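**9/26/21, upholstery bench notes, room 23**

Picked up the Stotell job again. The order is for slip covers and a small set of throw pillows for their waiting area, and they want samples they can sit against before they commit. Fabric budget is 932 for the whole lot, thread and zippers not included.

Washed the pale blue sheeting twice before using it as a couch drape. It still wrinkles badly at the front of the seat. The fitted elastic pulls toward the arms and leaves slack along the front edge. Next try: tuck the slack under the seat and pin it, or cut the corner pockets deeper. I'd rather not cut until Stotell picks a color.
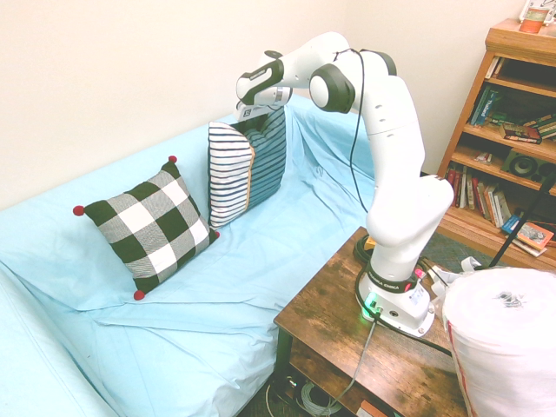 *Entry by the bench lead, Gisau Soft Furnishings*

Pillow with the two stripe patterns: navy and white on the left, teal-blue with the thinner stripes on the right, tan seam down the middle. I like it standing upright against the back. The seam reads as a straight line from across the room, so any drift in the stitching will show. Mark it with chalk before sewing the next one.

Buffalo check in black, white and gray: the red pom-poms at the four corners are sewn on with doubled thread. Uvness sent the pom-poms in a bag of 400, far more than we need. Pull test on a spare corner held fine. Asked Van der Merwe for a price on more of the check, no answer yet.

The check and the stripes are both loud next to each other. On the plain blue they get by. On anything patterned I would drop one of them.

To do:

- re-pin the front edge of the sheet
- chalk line for the seam
- order zippers, the long ones
- ask Stotell if the covers have to be ready before December

Leftover check is on the lower shelf, rolled, with the tag still on. Please don't fold it.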